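What Was Number One the Week You Were Born? A Student Project on Local Chart Memories

For my summer project I asked people in Indlow which song they connect with their birthday, and I had such a good time doing it!
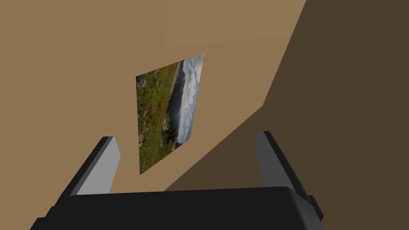

Lenalance Dewan

I handed out 80 forms in August and got 50 back, which made me very happy (my teacher had warned me to expect far fewer).

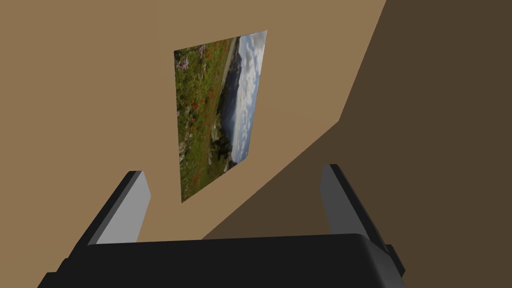 Most people picked a slow love song, and 21 of them could sing me the chorus right there on the spot, even if they had to stop and hunt for the second line.
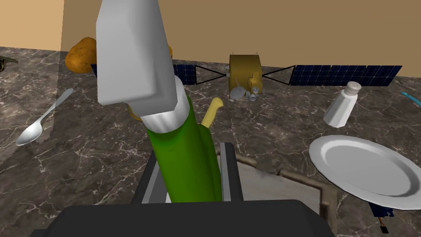

Fig. 3. Green link and banana.

Next time I'd like to ask about album charts too.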